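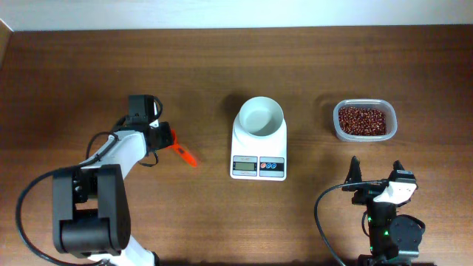 Irkcombe College – Automation in Practice
Handout 3: The portioning fault
Colin Bunting, 17/11/2020

Read this before the seminar and bring your own copy of the Tamihana log.

The job is dull, and that is why we use it. Two arms portion dried beans by weight: scoop from the tub, tip into the bowl on the scale, stop at 100 g. The supplier's summary of the May trial says the cell "performed as intended in all recorded runs". Look hard at the word "recorded".

What went wrong
On run 700 the scale timed out and went into standby. The controller, a Briment unit, kept the last weight it had been sent and treated it as live. It read low, so the arm went on scooping. The bowl overflowed, beans got under the weighing plate, and the arm carried on until a technician hit the stop. The log shows a steady reading throughout and no error.

The supplier blamed the scale. I don't accept that. A kitchen scale that switches itself off is doing what kitchen scales do. The fault lies in a controller that can't tell an old number from a new one.

The fix, such as it is
Itent added a check that rejects any reading older than 3 seconds. They then reported 1,754 runs without a repeat. Fine – but how many of those included a scale going to sleep? The report doesn't say. If the answer is none, the check hasn't been tested at all.

Also missing: any limit on the number of scoops, and any account of where the technician was standing when they reached for the stop.

For the seminar
Find the point in the log where the weight stops changing. Work out the earliest moment a person watching only the screen could have known. Then write one test that would make Itent's check fail, if it can fail.

Beans are cheap. Ask what the same code would do with a hot plate.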